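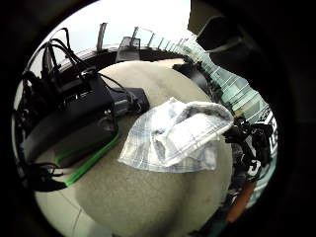
Covered calls on a thin small cap: worth it with 2,000 shares?

ckrajci
July 5, 2024
I hold 2,000 shares of Flokier at an average cost of 17. Options were listed on it in December. Open interest is low and the bid-ask on the near-month calls is wide. Has anyone written calls on something this illiquid? I would sell four contracts to start, not the full position.

aksoy_ledger
I did it with Gutano for a year. The premium looked fine on the screen, but I never got the midpoint. Work out your yield using the bid. If it still beats your dividend, go ahead. Limit orders only.

dryrun30
Disagree with the whole idea. You own a small cap for the occasional large move. Selling calls gives that move away and leaves you with all of the downside except the premium.

aksoy_ledger
Only on the contracts he writes. Four contracts cover 400 shares. The other 1,600 keep their upside.

dryrun30
Then the income is too small to matter after commissions. Either the trade is big enough to cap you or it is too small to bother with.

Canan Başaran
Two points on mechanics. First, check the ex-dividend date. An in-the-money call with little time value left is often exercised the day before. Second, look at your tax lots. If the shares are called away you may want to deliver specific ones, and some brokers default to first in, first out.

ckrajci
Lots are mixed. The oldest is at 11 and the newest at 21. The broker is set to first in, first out — I will change that before doing anything.

steko_bonds
What strike and expiration?

ckrajci
Looking at 30 days out, one strike above the market. The bid is 0.15 and the ask is 0.60.

steko_bonds
At 0.15 that is $60 for four contracts before fees. I would pass. Put in an order at 0.40 and cancel it if it does not fill by the close.

dryrun30
Agree on passing. Same conclusion I had, different route.

ckrajci
Order is in at 0.40 for one contract, good for the day.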